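Workplace Interiors, Unit 13
Handout: Looking up in a converted hall

Welcome back, everyone! Last time we measured desks. For this unit please tip your heads back, because the ceiling is where a big open workroom gets its character, and I could happily talk about it all day.

Start with the shell. A ribbed metal roof on steel beams reflects a lot of light when it is painted white, and it also bounces sound around like mad. Sketch the curve first, then the beams, then the lamps. People who begin with the lamps nearly always get the spacing wrong (I did, for years).

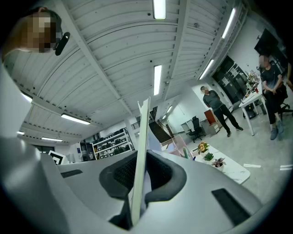

Fig. 2. White ribbed ceiling with fluorescent tubes; desks, office chairs and a staircase at floor level.

Look at how the tubes are spread over the curve, and then at the furniture. A white desk with a flower arrangement on it, a black bin tucked under, a white drawer cabinet with a brown board on top: small pieces, and under a roof like that they give you a sense of scale straight away. I love the flowers! The dark staircase and the big black wall screen are the heavy notes, so shade those in early.

Terms to know: rib, beam, tube, task light, glare, reverberation.

For the drawing exercise, pick a room you can stand in for a while. Draw the ceiling plan at 1:50, mark every light, and add one side view showing where people sit. Write up to 1500 words on glare at the desks and screens.

Reading: the Štěpánek chapter on daylight, and the Clallance lighting notes, pages 2 to 13.

Drawings are due December 18, 2025.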